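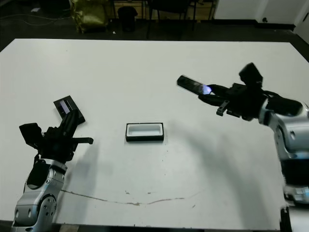 Figure 3. Open two-part box on the packing table: base with white molded insert, dark second part with pale panel, and handheld device.

3.2 The shallow-recess box

The second type of package in our study is the rigid box with a shallow recess. This type is common for phones and for other flat handheld devices. The box has two parts, a base and a lid, and the base contains an insert which keeps the product in its place. In the cardboard mailers of Section 3.1 the product can lie almost in any position, but in the rigid box there is one correct position only. We therefore expected that the packing of this type would take more time, and that the errors would be of a different kind.

Figure 3 shows a box of this type during packing. The base is wider than it is deep and has a thin black rim. The white insert fills the inside, and its recess is rectangular with rounded corners. At this moment the recess is empty and the device is still held on the right side of the table. The pale lavender panel lies inside the dark part on the left, which is placed at a slant, while the base is nearly parallel to the front of the table.

Three properties of the box were important for our analysis. The first is the depth of the recess. When the recess is shallow, the device is higher than the insert or on the same level with it, and a small error of the angle can be seen immediately. When the recess is deep, the same error stays hidden until the lid is closed. In the Flindale series, which has the deepest recess of all our boxes, most of the wrong placements were found only in the last step.

The second property is the contrast between the insert and the rim. A white insert inside a black rim gives a clear border, and the position of the recess is easy to find also from a distance. We had in the study one series from Gusel where the insert and the rim were both dark gray. For this series the device was more often put down on the edge of the recess and then moved into it by pushing. Such pushing is not counted as an error in our scheme, but it leaves marks on the insert, and we report it separately in Section 4.3.

The third property is the fit of the lid. In rigid boxes the lid should go down slowly, as the air must leave the box. If one side of the lid is lower than the other, the lid stops and has to be lifted again. We call this event a tilted closing. It happened in 30 of the 300 closings with the shallow-recess box, and in the majority of these cases the long side of the lid was not parallel to the long side of the base when the two parts touched for the first time.

3.3 Order of the steps

In the written instruction from the Mornthorpe packing room, the order is fixed: open the box, put the lid at the left, place the device, check the orientation, close. The instruction does not say how the lid should lie on the table. We found both possibilities in our material, with the inner side up and with the inner side down. With the inner side up, the lid must be turned over before closing, and this additional movement was often combined with the transport of the lid to the base. In that case the lid arrived above the base still at an angle.

Mac Carthaigh's scheme for packing tasks treats turning and transport as a single step. For the mailers this simplification makes no difference. For the rigid box we decided to separate them, and all durations in Table 2 are given for the separated steps. The reader who wishes to compare our values with earlier ones should add the two columns.

The size of the free table area was the same for all box types. We did not mark any places on the table top, so the distance between base and lid was chosen freely in each trial. A possible effect of this distance on the tilted closings was not examined here and remains for the second series, which is planned for May.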